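4.2 Open-day demonstration

The second demonstration took place in March at the Fadcombe site and was led by Indira Shetty. 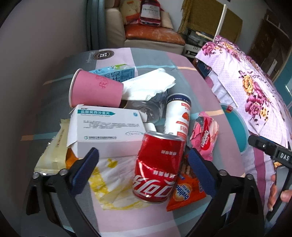

Visitors were invited to try the handheld grippers on mixed household packaging after a short briefing. We logged 375 grasp attempts over 2 sessions. Attempts in which a visitor stopped to ask a question were kept and marked as interrupted (Figure 4).

Figure 4. Handheld gripper at a pile of packaging, with a red can between the finger pads.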